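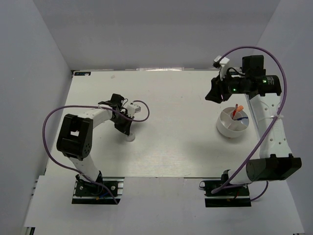 How many demos do we need before the first training run is worth starting? Roughly 672 clean ones, going by what the Woldemariam task took last spring, and fewer than that if the start positions are well spread.

September, Jasimcombe bench, started 9.40

Two-arm set, pens and puck. The white pot with the partitions stays on the right arm's side for now and the puck stays with the left. Lesia Pylypenko wants the pot moved between blocks. I'd like to finish one block with it more or less where it is, then start shifting it, so we can tell the two apart when we look at the loss.

Total on disk before today was 1,182 episodes, but that includes all the old single-arm ones and they don't count towards this task. Moved them to their own folder so they stop turning up in the sampler.

Ran 12 practice goes first, not saved. My left hand is slower than my right on the leaders and it shows in the traces - long flat bits where the left arm just waits. Asked Lesia whether to trim these. She says leave them in, the policy has to learn to wait too. Not convinced, but leaving them in. Will train one copy with trimming and compare.

Things changed this morning:

Episode length cap up from what Prestar ships as default. The pen pick was being chopped off at the end.
Gripper close threshold down a notch on the right arm only. Left untouched.
Episode names now start with the task word, then the operator's initials. Please stick to this.

11.15. Threw out 4 episodes. In two of them I bumped the pot with the gripper on the way down and carried on as if nothing had happened. The other two had dropped wrist frames, same fault as last week, goes away when Zudoreck is restarted. Should write a check for that so it doesn't rely on someone scrubbing through the video.

Question for whoever does the afternoon block: do we keep recoveries? If the pen slips and you pick it up again, I have been keeping it and tagging it "retry". If you drop it somewhere you can't reach, bin the episode and reset by hand.

Lunch. Picking up again at 1.30 with the pot turned a bit each time.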